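Foreign minister opens three-day visit to Tirevell with talks on border trade

Magdolna Fodor, the foreign minister of Merach, was met at the airport in Tirevell on a mild July morning by her host and a children's choir that had plainly been practicing for weeks, and she stayed on the tarmac through all four songs before anyone could coax her into a car.

It is the first visit by a Merach foreign minister since the two neighbors reopened the crossing at Dariseck, and people in the capital seemed glad of the company. Shopkeepers along the old market street had hung both flags, some of them right way up, and the motorcade slowed down more than once for people who wanted to wave.
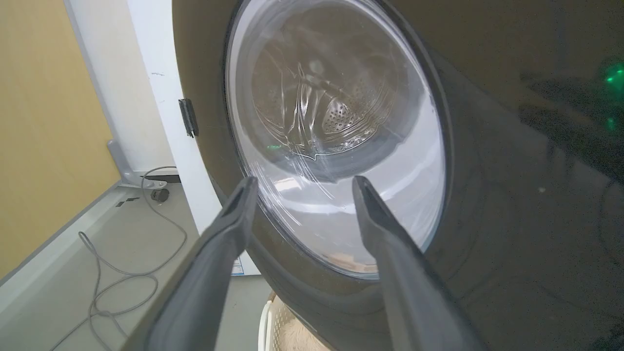

The main business of the trip is a trade agreement that has been in the works for a good long while. The draft runs to 116 pages and would remove duties on 83 kinds of goods, from canned fruit to household appliances, with a further list to be looked at next year. Officials on both sides said most of the wording was settled, though farm products and trucking permits were still keeping people up late. 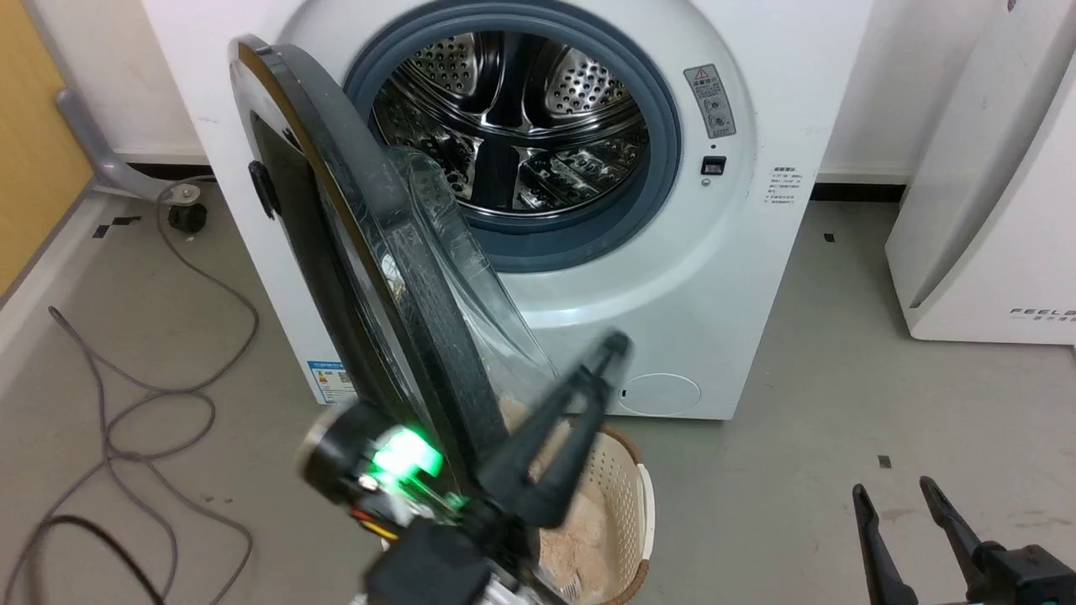

Fodor told reporters at the guest house that she would sooner go home with a short agreement that worked than a long one that had to be explained to everybody, and that she hoped families on both sides of Dariseck would notice the difference by winter.

She is due to travel on to Katona, the river town where 300 students from Merach are enrolled at the technical college, and to have lunch with some of them in the dining hall. The town has been sweeping and painting all week. A rail link between Katona and the border, 402 kilometers of it, is also expected to come up in the talks, but no signing is planned on that one for now.
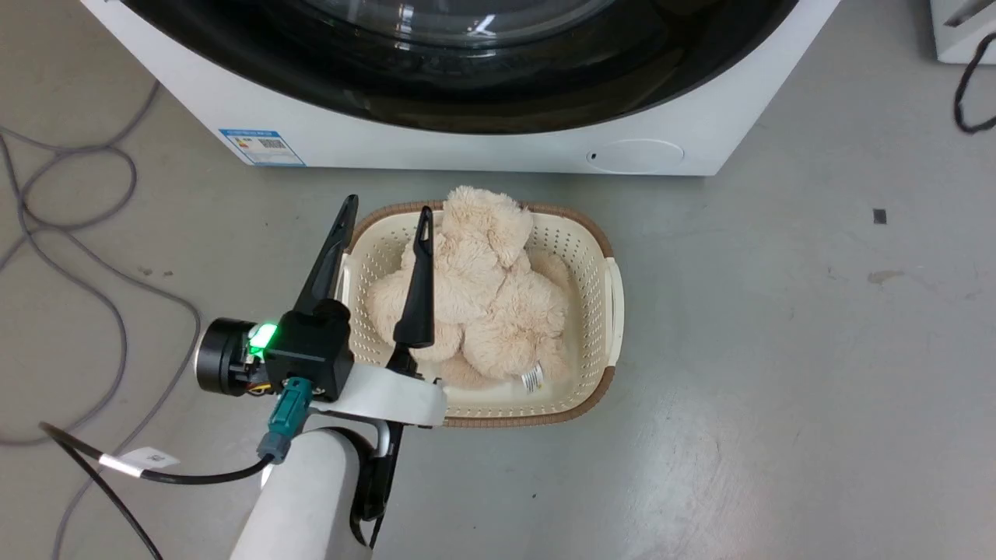
The two ministers are expected to speak to the press together at 4 p.m. on the last day of the visit.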